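## Drimano fingers vs the Gandberg ones for white plastic bins?

Asked by Nahom Lemma, 9 May 2023

Trying to pick fingers for a hand-held gripper. Job is white storage bins, handle slot in the side wall, smooth rim. Have both sets here, only budget to keep one. Black block fingers first:

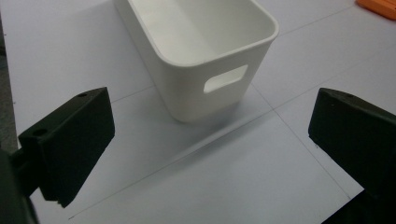

Page 2 of 20

Main worry is the slot. Do I go in through the handle or just pinch the rim? Rim is thick and rounded so I'm scared of it rolling out. Also camera exposure - white bin on a pale surface, the wrist cam keeps hunting. Controller is a Drinditel if that matters.

**Seren Dafis** - 2 replies

Rim. Slot needs much better alignment then you'll get by hand. Stick thin rubber on the inner faces and try again before you spend anything. We did the same test in March, Gandberg slipped less on rounded edges but the jaw felt sloppy after 157 cycles. Drimano stayed tight.

For the camera lock exposure AND white balance. Don't meter on the bin.
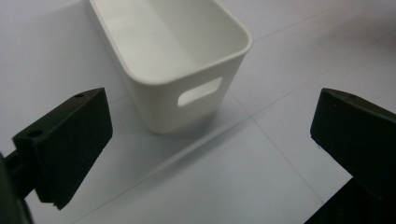
Also start with the fingers wide open and come in square to the front wall. If one side touches first the bin just skates away from you and you think its a grip problem. Log opening width for every try, you'll want it later.

**Osian Pugh**

+1 lock exposure. No idea on the fingers, we use Effiong suction for everything

**Amparo Bermúdez**

Which Drinditel firmware? Anything before 269 has a lag on close. Makes every finger look bad - update first, then compare.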